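Street Space and Parking — Unit 4 handout
Junhao Guo

4.2 Curb use on residential streets

Curb length is allocated before lane width. On the Rirkent survey section the posted limit is 50 km/h, and the inventory covers 1,353 m of curb, both sides combined. Record for each block:

Parking: side, orientation, vehicle type.
Bicycle parking: position relative to the curb.
Planting: tree pits, barriers, shade on the roadway.
Sidewalk: clear width, measured from the curb to the wall.

Low sun reduces contrast between a cyclist and the roadway — note the sun's position on the sheet. Shadows are not obstructions and are not drawn.
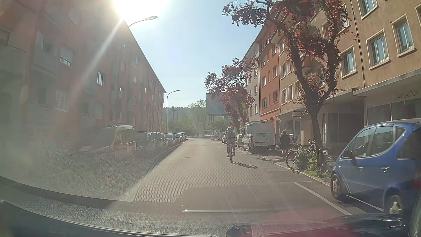
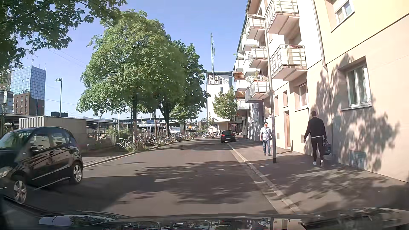
Fig. 4.3. Residential street with parked cars and sidewalk. First view: cyclist on the roadway. Second view: two pedestrians on the right sidewalk.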